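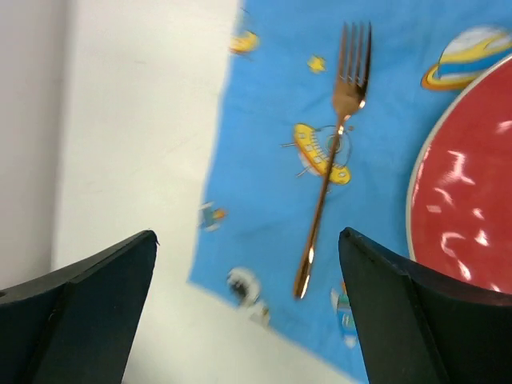
3.2 Table linen and place settings

Each place in the study was laid on a white tabletop with one cloth napkin, one plate and one piece of cutlery. We kept the setting small on purpose. Earlier work at Bristbridge used full settings with glasses and side plates, and raters found it hard to say which item had made a table look untidy.

Napkins fell into two groups, plain and printed. The printed group included a blue children's napkin with an outer-space pattern, shown with a rose-gold fork in Figure 2. Patterned cloth matters here for two reasons. A print gives the eye something to line the cutlery up with, and it also hides small creases that show clearly on plain cloth. Napkins were washed at 40 degrees between sessions and were not ironed. Slight wrinkling was accepted, as it would be in most homes.

Figure 2. Fork lying diagonally across a printed napkin, with a flying saucer beneath the handle. Part of a red plate covers the ringed planet in the corner of the cloth.

We call a fork "square" when its handle runs parallel to the nearest edge of the napkin and "slanted" when it does not. The fork in Figure 2 is slanted. A fork that touched the cloth at any point along its length was counted as being on the napkin, even where the tines reached past the hem. Overlap between plate and napkin was recorded separately and had no effect on the fork's class. Where the two edges of a napkin were both close to the handle, the longer visible edge was used.

Raters saw 2464 settings in all. Of these, 500 were shown twice to check that the same person gave the same answer on both occasions. The group was made up of 29 adults who lay a table at home at least once a week. They were asked a single question, whether they would leave the setting as it was or put something straight before calling people to eat. No time limit was set. Brândușa Iordache wrote the wording and tried it out in May with a smaller group, after which the word "correct" was dropped because several people took it to mean formal table manners.

Cutlery finish was noted but not treated as a main factor. Polished metal gives bright highlights under kitchen lighting, and some raters in the May group said these drew their attention to the handle. We therefore kept the lamps in one position throughout and did not mix finishes within a session.

The children's napkins raised one further point. A rocket or an astronaut has an obvious way up, so a printed napkin can look wrongly turned even when its edges are straight. We added a field for the direction of the print, which is used in Section 4.3.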